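이야기 > 작업대 옆에서 > 인터뷰

오래된 워크스테이션을 눕혀 놓고 나눈 이야기: 클렐리코 정비실의 채준영 씨

글 윤예서

저는 컴퓨터를 십 년 넘게 매일 쓰면서도 옆판을 열어 본 적이 딱 한 번이에요. 그것도 먼지를 턴다고 열었다가 다시 안 닫혀서 결국 동생을 불렀고요. 그런 제가 중고 워크스테이션을 되살리는 분을 만나러 간다니까 주변에서 다들 웃더라고요.
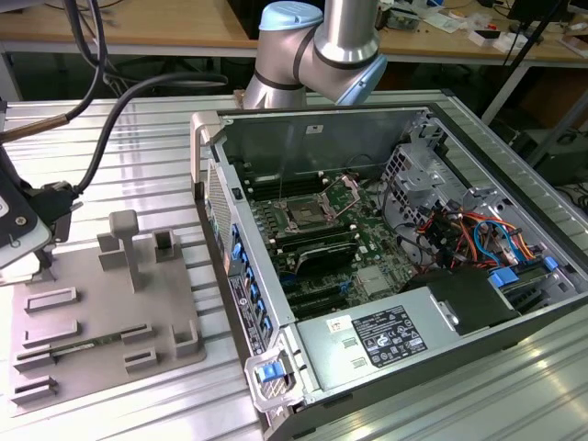 그래도 꼭 가 보고 싶었어요. 지난 1월에 제가 중고로 산 데스크톱이 바로 클렐리코에서 나온 물건이었거든요. 상자 안에 손으로 쓴 점검표가 한 장 들어 있었는데, 맨 아래 칸에 "뒤쪽 USB 하나가 좀 뻑뻑합니다. 고장은 아니고 성격입니다"라고 적혀 있는 거예요. 세상에, 누가 이런 걸 쓰지? 그 메모를 냉장고에 붙여 놓고 반년 넘게 보다가 결국 연락을 드렸습니다. 쓴 사람이 채준영 씨였어요.

"아, 그거요. 그거 쓰고 좀 혼났어요." 인사하자마자 메모 이야기를 꺼냈더니 준영 씨가 귀까지 빨개지셨어요. "고객이 불량으로 오해하면 어쩌냐고요. 그런데 반품이 안 들어왔잖아요. 그래서 그 뒤로도 가끔 씁니다. 조금 점잖게."

준영 씨는 원래 이쪽 일을 하려던 분이 아니래요. 대학에서는 지질학을 공부했고, 졸업하고는 측량 회사에 다녔답니다. 거기서 현장 자료를 돌리던 커다란 컴퓨터가 자꾸 꺼지는데 고칠 사람이 없어서, 제일 막내였던 준영 씨가 설명서를 뽑아 들고 매달린 게 시작이었다고요.

"영어로 된 서비스 매뉴얼이 152쪽이었어요. 그걸 지하철에서 읽었어요. 처음엔 무슨 말인지 하나도 모르겠는데 그림은 재미있더라고요. 나사 위치랑 화살표만 잔뜩 있는 그림이요. 암석 단면도 보는 거랑 좀 비슷해요. 층이 있고, 순서가 있고, 위에 걸 걷어야 밑에 게 나오고."

그때 고친 문제가 뭐였냐고 물었더니 막 웃으세요. "멀티탭이요. 본체는 멀쩡했어요. 매뉴얼을 다 읽고 나서 알았죠."

저 이 대목에서 너무 크게 웃어서 녹음기에 제 웃음소리밖에 안 남았어요(받아쓰는데 민망해서 혼났습니다).

우리는 작업대 앞에서 이야기를 했어요. 큼직한 타워형 워크스테이션이 옆으로 누워 있었고, 옆판이 빠져 있어서 속이 그대로 위를 보고 있었어요. 제가 아는 컴퓨터라는 물건은 늘 서 있는 검은 상자였는데, 이렇게 누워 있으니까 꼭 동네를 위에서 내려다보는 기분이에요. 초록색 기판이 땅이고, 길쭉한 슬롯들은 연립주택이고요. 이 말을 했더니 준영 씨가 아주 진지하게 받아 주셨어요.

"그럼 소켓은 광장이죠. 한가운데 있고, 제일 비싼 분이 앉으시고."

그 광장이 비어 있었어요. CPU가 앉는 자리의 금속 고정틀이랑 레버가 들려 있고, 접점이 훤히 드러나 있더라고요. 저는 무심코 손가락으로 가리키다가 준영 씨의 "어어" 소리에 얼른 손을 거뒀습니다. 등골이 서늘했어요!

"가리키는 건 괜찮아요. 그런데 가리키다가 찍는 분들이 있어요. 제가 처음 여기 왔을 때 상욱 선배한테 배운 게 그거예요. 소켓이 열려 있으면 말도 그 위에서 하지 마라. 침 튄다고."

상욱 선배는 정비실의 왕상욱 팀장님이에요. 이날은 창고에 계셔서 나중에 잠깐 인사만 드렸는데, 준영 씨 이야기 속에는 오 분에 한 번씩 등장하시더라고요. 선배가 정해 놓은 규칙이 꽤 많대요. 뺀 나사는 종이컵에 담지 않는다(커피인 줄 알고 마신 사람이 있었답니다. 누구인지는 끝까지 안 알려 주셨어요). 전화가 오면 하던 걸 멈추고 레버부터 확인한다. 점심 먹고 첫 삼십 분은 소켓을 만지지 않는다.

"마지막 건 왜요?"

"졸려서요."

아, 네.

레버 이야기는 좀 더 듣고 싶었어요. 저 같은 사람은 이런 걸 누르고 닫는 게 제일 무섭잖아요. 힘을 얼마나 줘야 하는지 아무리 설명을 읽어도 감이 안 와요.

"무서운 게 맞아요. CPU를 올려놓는 건 힘이 하나도 안 들어가야 돼요. 방향 표시를 맞추고, 수직으로 내려놓고, 그걸로 끝이에요. 밀지도 않고 누르지도 않고요. 그런데 그다음에 레버를 내릴 때는 또 생각보다 힘이 들어가요. 뻐근한 느낌이 손에 와요. 처음 하는 분들은 거기서 놀라서 멈추거든요. 부서지는 줄 알고. 저도 첫날에 반쯤 내리다가 '선배, 이거 맞아요?' 하고 소리를 질렀어요. 선배가 저쪽에서 보지도 않고 '맞아' 하시더라고요. 그게 얼마나 얄밉던지."

힘 빼는 일하고 힘주는 일이 바로 붙어 있어서 어렵다는 말이 저는 참 와닿았어요. 요리로 치면 수플레 반죽을 살살 섞고 나서 곧바로 호두를 깨는 느낌이려나요? (준영 씨는 수플레를 안 드셔 보셨대요.)

클렐리코에 들어오는 기계는 대부분 회사에서 쓰다가 내놓은 것들이에요. 설계 사무소, 방송 편집실, 연구실. 작년에 이 방에서 다시 나간 워크스테이션이 700대라고 해요. 제가 그 숫자를 듣고 입을 벌리고 있으니까 준영 씨가 손을 저었어요.

"저 혼자 한 게 아니에요. 그리고 700대가 나갔다는 건 못 나간 것도 있다는 거예요. 못 나간 애들은 부품이 되죠. 팬 하나, 브래킷 하나 이렇게요. 그런 건 숫자에 안 잡히는데 저는 그쪽이 더 마음에 남아요."

'애들'이라고 하시는 게 귀에 걸려서 물어봤어요. 기계에 이름도 붙이시느냐고요.

"아영 씨는 붙여요. 저는 안 붙입니다." 아주 단호하게 말씀하셔 놓고 조금 있다가 덧붙이셨어요. "한 대만 붙였어요. 원이라고. Won. 들어올 때 스티커에 그렇게 적혀 있어서요. 그러니까 제가 붙인 건 아니죠."

원은 여섯 번을 돌아왔다고 해요. 팔면 돌아오고, 고쳐서 또 팔면 또 돌아오고. 어느 집에서는 되는데 어느 집에서는 안 켜지고요. 범인은 전원 버튼 뒤의 얇은 케이블이었는데, 옆판을 닫을 때마다 어딘가에 눌렸다 풀렸다 했던 모양이래요. 열어 놓고 시험하면 당연히 멀쩡하죠.

"닫으면 아프고 열면 안 아픈 거예요. 병원 가면 안 아픈 거랑 똑같아요. 그래서 지금은 마지막 시험은 꼭 닫아 놓고, 세워 놓고 합니다. 원 때문에 생긴 규칙이에요. 원은 지금 우리 사무실에서 재고 장부 돌리고 있어요. 아주 건강해요."

저는 케이블 이야기가 나온 김에 눈앞의 선들도 여쭤 봤어요. 빨강, 주황, 노랑, 파랑 선들이 다발로 묶여서 드라이브 칸 쪽에서 기판 쪽으로 둥글게 넘어오는데, 솔직히 제 눈에는 냉면 고명 같았거든요. 색깔마다 뜻이 있는지 궁금했어요.

"전원 쪽 선은 색에 약속이 있는 편이에요. 흔히 노란 게 12볼트, 빨간 게 5볼트, 주황이 3.3볼트. 그런데 그걸 믿고 덤비면 안 돼요. 제조사가 자기 마음대로 만든 전원장치도 있고, 데이터선은 또 색이 그냥 색이에요. 파란 데이터선이 파란 이유를 저한테 물으시면, 그날 공장에 파란 게 있었나 보다, 그렇게밖에 말씀 못 드려요."

선을 정리하는 방식에도 성격이 나온다고 해요. 양아영 씨는 눈에 안 보이게 전부 뒤로 넘기는 쪽, 준영 씨는 다음 사람이 손을 넣을 수 있게 좀 남겨 두는 쪽. 이것 때문에 둘이 아직도 다툰답니다. 마침 아영 씨가 드라이버를 찾으러 들어오셨길래 제가 얼른 물어봤어요.

"남겨 두는 게 아니라 귀찮아서 그러는 거예요." 아영 씨가 말했어요. 드라이버는 준영 씨 주머니에서 나왔고요.

준영 씨는 드라이버를 건네면서도 지지 않으셨어요. "제가 정리한 거 삼 년 뒤에 열어 보세요. 고마울 거예요."

"삼 년 뒤에 열어 보니까 팬에 걸려 있던데요?"

저는 이쯤에서 고개를 숙이고 수첩에 아무 말이나 적는 척을 했습니다. 두 분 사이가 아주 좋으세요, 진짜로요!

청소 이야기도 빼놓을 수가 없네요. 저는 고치는 일이 대부분일 줄 알았는데, 준영 씨 말로는 하루의 절반이 먼지래요. 먼지를 보면 어디에서 온 컴퓨터인지도 어느 정도 짐작이 간다고요. 제일 자신 있는 건 미용실이고(머리카락이 팬 축에 감겨 있대요), 빵집 사무실에서 온 건 먼지가 하얗고 살짝 끈끈하답니다. 고양이 집은 말할 것도 없고요.

"봄에 온 기계 하나는 바닥에서 동전이 나왔어요. 백 원짜리 열 개. 딱 1000원이었어요. 드라이브 칸 앞쪽 틈으로 누가 하나씩 넣은 거예요. 저금통인 줄 알았나 봐요. 판매하신 분한테 전화드렸더니 한참 조용하시다가, 아들이 이제 군대 갔다고 하시더라고요."

돈은 돌려드렸느냐고 물었더니 당연하다는 얼굴이세요. 봉투에 넣어서 등기로 보내셨대요. 등기 요금이 더 나왔을 텐데 팀장님이 아무 말 없이 결재하셨다는 이야기까지 듣고 나니까, 아직 제대로 뵙지도 못한 왕상욱 팀장님이 좀 좋아졌어요.

누워 있던 그 기계로 다시 돌아가면, 케이스 한쪽 모서리에 은색 손잡이가 달려 있었어요. 제가 제일 먼저 눈이 간 데가 거기예요. 컴퓨터에 손잡이라니, 어디 소풍 가나요?

"손잡이 있는 케이스 보면 저는 절부터 해요." 준영 씨 목소리가 갑자기 커졌어요. "이런 급은 무거워요. 안에 철판도 많고 전원장치도 묵직하고. 그런데 겉은 매끈하니까 들 데가 없는 제품이 많거든요. 허리 나간 사람 여럿 봤어요. 손잡이를 달아 준 설계자는 들어 본 사람이에요. 자기가 직접 들어 본 사람."

구멍이 송송 뚫린 금속 드라이브 칸도 비슷한 이유로 좋아하신대요. 제 눈에는 강판처럼 보였는데(무 가는 강판이요), 구멍이 있으면 바람도 지나가고 손전등 빛도 지나가서 뒤에 뭐가 떨어졌는지 들여다보기 좋다고 해요. 확장 슬롯 옆의 조그만 파란 클립들은 이름을 여쭤 봤더니 "우린 그냥 파란 거라고 해요"라고 하셔서 그대로 적어 왔습니다.

부품 수급 쪽은 돌트베르크라는 곳하고 오래 거래를 했다고 해요. 단종된 브래킷이나 레일 같은 걸 구해 주는 업체인데, 거기 담당자인 Nokuthula Pillay 씨하고는 메일로만 칠 년째 안부를 주고받는 사이랍니다. 얼굴은 한 번도 못 봤대요.

"제가 영어를 잘 못해서 처음엔 부품 번호만 썼어요. 번호, 수량, 땡큐. 그랬더니 그분도 번호, 가격, 땡큐. 그렇게 일 년쯤 하다가 어느 날 그분이 끝에 '거긴 눈이 오나요?' 하고 한 줄을 쓰셨어요. 왔거든요, 그날. 그래서 창밖을 찍어서 보냈죠. 그 뒤로는 부품 이야기보다 날씨 이야기가 더 길어요."

한번은 필레이 씨가 주문하지도 않은 나사 한 봉지를 같이 보내 줬대요. 언젠가 준영 씨가 지나가는 말로 그 규격이 늘 모자란다고 썼던 걸 기억하고서요. 아직도 그 봉지는 서랍에 있고, 정말 급할 때만 하나씩 꺼내 쓴답니다. 아영 씨 말로는 급하지 않을 때도 꺼내 쓴다고 해요.

집에서 컴퓨터를 열어 보고 싶은 분들한테 해 주실 말씀이 있냐고도 물어봤어요. 사실 제가 궁금해서요. 동생을 또 부르기는 싫거든요.

"일단 눕히세요." 생각도 안 하고 바로 나온 대답이에요. "세워 놓고 손 집어넣는 분들이 많은데, 나사 떨어뜨리면 제일 깊은 데로 들어가요. 플러그는 당연히 뽑고요. 눕히고, 밝게 하고, 손대기 전에 사진을 찍으세요. 뽑고 나서 찍으면 소용없어요. 의외로 다들 뽑고 나서 찍어요."

저 찔렸어요. 딱 그랬거든요.

"그리고 메모리 정도는 다들 직접 하실 수 있어요. 슬롯 끝에 걸쇠가 있잖아요. 여기는 하얀색이라 잘 보이죠. 그걸 젖히고, 홈을 맞추고, 양쪽을 고르게 눌러 주면 걸쇠가 제 발로 올라와요. 딸깍 소리가 나고요. 저는 그 소리가 아직도 좋아요. 몇 번을 들어도 좋아요."

전원장치는 어떠냐고 했더니 고개를 절레절레 흔드세요. 통째로 바꾸는 건 몰라도 그 은색 상자 자체를 여는 건 하지 말래요. 플러그를 뽑아 놔도 안쪽에 전기가 남아 있을 수 있다고요. 위에 붙은 검은 라벨의 자잘한 글씨도 저 같은 사람은 평생 안 읽는 글씨인데, 준영 씨는 전원장치를 보면 라벨부터 읽는 버릇이 있다고 합니다. 처음 만난 사람 명함 읽는 거랑 같다나요.

앞으로 하고 싶은 일도 여쭤 봤어요. 우스트몬트라는 작은 모임을 준비하고 계신대요. 중학생들하고 주말에 모여서 안 쓰는 컴퓨터를 분해했다가 다시 조립하는 모임인데, 이름은 준영 씨가 대학 때 만들다 만 보드게임에 나오는 산 이름이래요. 왜 하필 그 이름이냐고 했더니 "어디든 한 번은 쓰고 싶었어요"라고 하시네요.

"애들이 조립을 배우는 것도 좋은데, 저는 분해를 더 하게 해 주고 싶어요. 망가뜨려도 되는 걸 실컷 만져 보는 거요. 저는 그게 없어서 서른 다 돼서 멀티탭 때문에 매뉴얼을 읽었잖아요."

마지막으로 왕상욱 팀장님이 창고에서 올라오셔서 인사를 드렸어요. 명함을 주시면서 저한테 딱 한 가지를 물으셨는데, 산 컴퓨터가 잘 되느냐는 거였어요. 잘 된다고, 뒤쪽 USB만 좀 뻑뻑하다고 말씀드렸더니 팀장님이 준영 씨를 한참 쳐다보셨습니다.

준영 씨는 갑자기 종이컵을 치우느라 바쁘셨고요.

나오는 길에 준영 씨가 문 앞까지 따라 나와서 물티슈로 닦은 작은 봉투를 하나 주셨어요. 옆판 나사 네 개가 들어 있었어요. 제가 옆판이 안 닫혔다고 한 걸 기억하신 거예요. 집에 와서 맞춰 봤는데 세 개가 딱 맞고 하나가 안 맞아요. 조만간 메일로 여쭤 보려고요.

문의: 글 끝 댓글 또는 편집부 메일 | © 2024 작업대 옆에서. 무단 전재를 금합니다. | 맨 위로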